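Protero Manipulation Group
Guide: Checking a Trained Policy for Sensitivity to Background Objects
Last revised 4 Mar 2019

This guide sets out the procedure used by our group to find out whether a two-arm policy depends on objects that have no part in the task. It assumes that you already have a trained policy and a bench on which it runs safely. The method was first written down by Ville Hämäläinen and has been in regular use since February.

Background

A policy trained from camera input may learn to rely on whatever happened to be on the table when the demonstrations were recorded. Success rates measured on the same layout will not reveal this. The test described in this guide compares a plain layout with a dressed one while the task itself stays fixed.

Step 1. Fix the task objects

Choose one object to be moved and one target. We use a drink can and a shallow clear tray, both placed on the front section of the table. Record the starting position of each and do not change it between layouts.

Step 2. Dress the rear section

Add items that differ from one another in color, size and outline. A backpack, a power bank and a vase of artificial flowers make a suitable set – strong color, a low flat shape and a tall irregular one. Keep all of them outside the reach of the planned motion. An item that blocks an arm turns the test into one of obstacle avoidance, and the results cannot be compared.

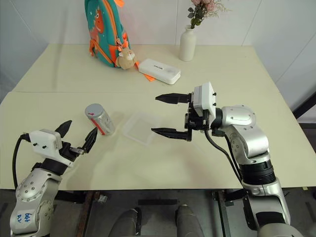
Step 3. Run the trials in mixed order

Alternate plain and dressed layouts according to a list drawn up beforehand. Our standard is 200 trials, divided equally. Return both arms to the same start pose before each trial, with the grippers open. Do not retrain or adjust the policy during the series.

Step 4. Score each trial

Enter one of three outcomes: complete, grasp failed, or placement failed. Note separately any trial in which a gripper moves toward a background item, even if the task is then completed.

Reading the results

In our last series, the policy trained on 49 demonstrations failed 11 more trials in the dressed layout than in the plain one. A second policy, trained on 237 demonstrations with varied backgrounds, showed no difference between the two. Most of the added failures were at the grasp stage.

Score sheets and trial lists are kept in the Kolen folder. Questions on scoring should be sent to Octavio Gallardo.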